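Besuch in der Papiermühle Himell: Tag der offenen Tür

2024-07-19

Einmal im Jahr öffnet die Papiermühle Himell ihre Werkhallen für Besucher. Der Eintritt ist frei, eine Anmeldung braucht man nur für die Führung durch den Maschinensaal.

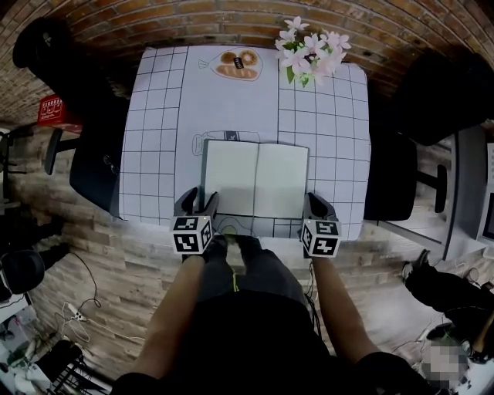
Anfahrt und Empfang

Vom Bahnhof fährt ein Pendelbus bis vor das Tor. Wer mit dem Auto kommt, parkt auf der Wiese hinter dem Lager. Am Empfang gibt es einen Lageplan und für den Maschinensaal Gehörschutz. Taschen müssen dort abgegeben werden.

Vom Faserbrei zum Bogen

Die Führung beginnt an der Bütte. Gezeigt wird zuerst das Schöpfen von Hand: Sieb eintauchen, waagerecht herausheben, abtropfen lassen, auf Filz ablegen. Danach geht es zur Papiermaschine, die 1036 Bogen in der Stunde liefert. Sie stammt vom Hersteller Trovard und wurde im Dezember neu verkabelt. Im Saal ist es laut und feucht, von den Erklärungen versteht man in der hinteren Reihe wenig. Die Trockenpartie sieht man nur durch eine Scheibe.

Buchbinderei

Im ersten Stock werden Hefte und Notizbücher gebunden. Man kann beim Falzen, Heften und Beschneiden zusehen. Das Vorsatzpapier kommt von Bovetti, die Innenseiten aus dem eigenen Haus. Blanko gibt es alle Formate, liniert nur A5. Mir gefiel die Fadenheftung am besten: Die Bücher bleiben flach liegen, auch auf den ersten Seiten.

Sammlung Lungu

Im Nebengebäude ist die Wasserzeichensammlung Lungu untergebracht. Sie umfasst 654 Blätter, ausgestellt ist ein kleiner Teil davon in Leuchtkästen. Die Beschriftung ist knapp, und bei einigen Blättern fehlt die Jahreszahl.

Verkauf und Verpflegung

Der Werksverkauf bietet Restposten nach Gewicht an. Karten wurden nicht genommen. Im Hof gab es Suppe und Kuchen, gegen Mittag war die Schlange lang. Für den ganzen Rundgang sollte man drei Stunden einplanen. Der letzte Bus zum Bahnhof fährt um 17 Uhr.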